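Jalla egg pan review — eight months in

Posted July 30, 2023

Quick one today, lunch is in twenty minutes and I promised a few of you I'd get this up.

So I bought the Jalla 8 inch nonstick back in November, after my old pan started shedding little gray flecks into everything. Not cute. Wanted something just for eggs. Omelets mostly, some fried, the occasional frittata if there are leftover potatoes to use up.

First impressions. Light. Lighter than the Zariņš I had before, which weighed 812 grams on my scale and felt like it. Handle stays cool on a gas burner, gets warm if you leave it on the small back one too long. Sloped sides, so the omelet slides out without a fight. No lid. You'd think they would throw in a lid.

What I cook in it most weeks — three eggs, splash of milk, salt, a little butter. Greens if I have them. Let the butter foam, pour, wait, push the edges in, flip one side over. Done in under three minutes. With cheese it's a bit messier but still comes out in one piece, and a wipe with a paper towel gets most of it. 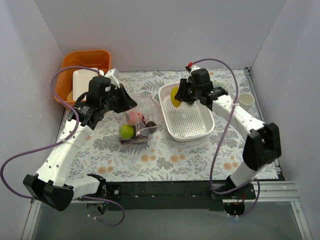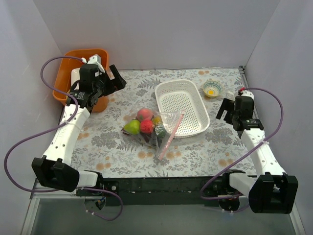

Same table both times, with the leaf and blossom cloth.

Frittata is where it gets iffy. The pan says oven safe but the handle has a soft sleeve on it and I don't love that. I did it twice, low heat, sleeve was fine, smelled a bit the first time. If you make frittata every weekend get something with a metal handle. Stisamdale makes one, heavier, costs more, my sister swears by hers.

Fried eggs: very good. Use a little oil anyway. I tried it totally dry like on the box and the egg did slide but the bottom was kind of rubbery. Butter or oil every time from now on, teh dry egg thing is for the ads.

Pancakes, since somebody will ask. Fits one. One! Get a bigger pan.

Cleaning. Hand wash only in my house, soft sponge. It went through the dishwasher twice by accident and the outside went dull, inside still ok. There's a faint scratch near the rim from when Nikola Zieliński came over for brunch and used a fork in it. We are still friends. Wooden spatula lives next to the stove now.

Things I'd change
— a lid
— handle rivets inside the pan collect egg, you need a brush
— hanging hole too small for my hook

Where I got it: the kitchen shop in Haltilwood, second shelf near the back, it was on sale. Online listing has 537 reviews last I looked and the bad ones are nearly all about the rivets, so at least it's not just me.

Would I buy it again? Yes, for eggs. For anything else no. If you only have room for one pan this isnt it, get a ten inch and live with slightly thinner omelets.

Mushroom and scallion omelet recipe is going up next, if I can get a version where the mushrooms don't leak all over. Salt them after, I think. Still testing.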